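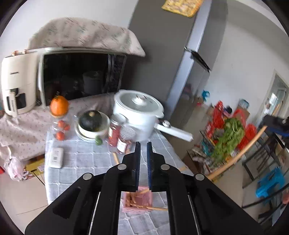 Can a machine tidy up after dinner yet? At Brirton we think it's getting close, and we'd love your help finding out! We're looking for people who cook at home most nights to join our kitchen chores study, starting in May. We want real tables, the kind where a squash sits in a bowl on a stack of plates and there are tomatoes in front of the microwave, and we want to know which jobs you'd hand over first. Lids, jars and wooden spoons are all fair game.

You'll come in for two sessions, fill out a short survey and tell us where you think the machines fall short. There are 20 places, and each participant receives $200. No technical background needed (a few strong opinions about how dishes get put away would be very welcome).
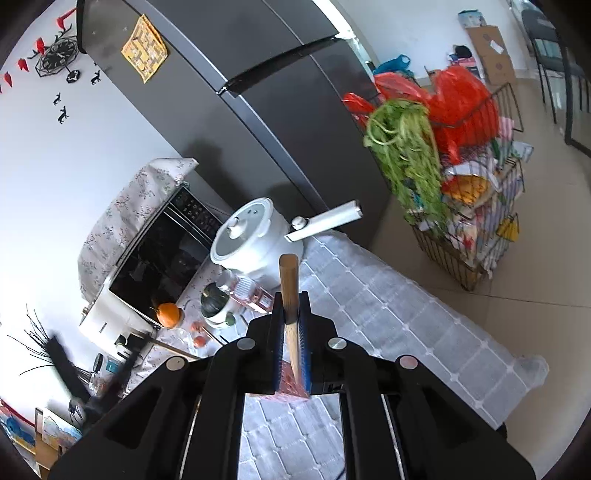
Can robots do a whole kitchen cleanup on their own yet?
Only parts of it. Picking up and putting down is coming along nicely, but wet dishes, soft packaging and clutter are still hard.

To take part, you must be 18 or over and live within 50 kilometres of our Brirton lab. Write to Leonie Mühlbauer, study coordinator, and tell her which chore you like least.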